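Tuesday, bench notes, push-button housings

Picked up where Ilse left off in December. Her last page stops at the point where the orange housing was rejected for the loose cap, so I started by reading back through that and then went to the drawer to see what we really have. Two printed housings in color, plus the light gray box from Husow that we bought in as a comparison. The old black one has a cracked screw boss and I put it in the scrap bin.

Question for the day: can someone press each button firmly, off center, without the housing sliding away or tipping? Wayne complained in the last review that the units skate on a bare metal top, and he is right. You push from the side and the whole thing moves a finger's width before the switch closes. For a unit that is supposed to sit loose on a bench or a table at home, that is no good.

Tried so far:

- **Bare tabletop.** All of them slide. The gray box is the worst, probably because the underside is smooth.
- **Rubber feet, the small clear ones.** Good grip for a while, then the adhesive creeps and the feet migrate outward. Two came off in my hand.
- **Rubber feet, screwed.** Holds. Adds a step to assembly and Benedikt doesn't want another step.
- **Cloth on the table.** Better than I expected, see further down.

The screwed feet also lift the housing enough that the bottom seam shows. Elfriede noticed it right away when she came by and asked if the lid was on crooked. It was not, but I see what she means.
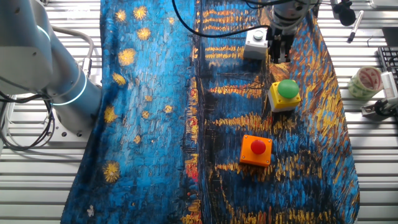 Domed caps and flat caps behave differently once you push off center. On a domed cap the finger rolls toward the edge and the force goes sideways into the housing. The red one on the orange housing does this a little, and the big green one on the yellow housing does it more, since there is more curve to roll on. The small white button on the gray box hardly does it at all, but you have to aim for it, and Jörg missed it twice while looking at his notes. I left the units on the Van Gogh style cloth with the stars on it for this round. It wrinkles a bit, and a housing parked across a wrinkle will rock, so smooth the spot with your hand first or the result means nothing.

Press counts. The Flulo switch in the yellow housing is at 1,803 presses on the logbook tally. Target is 3,000 before we open it up. Nothing odd in the click so far. The return is slightly slower than when it was new, or I am imagining it. Ask Wayne to try it without telling him what I think.

The Nimgate switch in the orange housing has no proper count. The tally sheet has a gap between Ilse's last entry and mine. I am starting it again from zero and have written that on masking tape on the bottom. Please don't peel the tape off.

Cap fit on the orange housing: Ilse had it down as loose. I shimmed the collar with 3 turns of thin tape and the wobble is gone, which tells us the collar bore is too wide and the cap itself is fine. Benedikt will change the bore in the drawing. He wants a measured number from me and I don't have one, the good calipers are with Jörg. The cheap ones gave me a different answer each time, so I did not write any of them down.

Color. Elfriede thinks the orange with the red cap is too close for people with weak eyesight and would like a white or blue cap there. Green on yellow she is happy with. We have no blue caps. Filali lists them, minimum order is a bag of some 4 dozen, price on the back of the delivery slip pinned over the sink. Not ordering until the bore is settled.

Other small things:

- The lower part of the yellow unit is the gray print from the earlier batch. Fits well. Keep the settings.
- Gray box: do not open it, the clips don't survive. Benedikt found that out on the first one.
- The orange housing has a rough corner at the bottom that catches on cloth. Sand it before the next round.

Next: cork sheet under the housings, cut to size, glued with the contact cement and left overnight under weight. If cork holds as well as the screwed feet we drop the feet. Wayne has an offcut that should be enough for all of them. I also want to repeat the off-center presses with someone who hasn't been doing it all week, my finger now knows where to push.

Calipers back from Jörg before anything else.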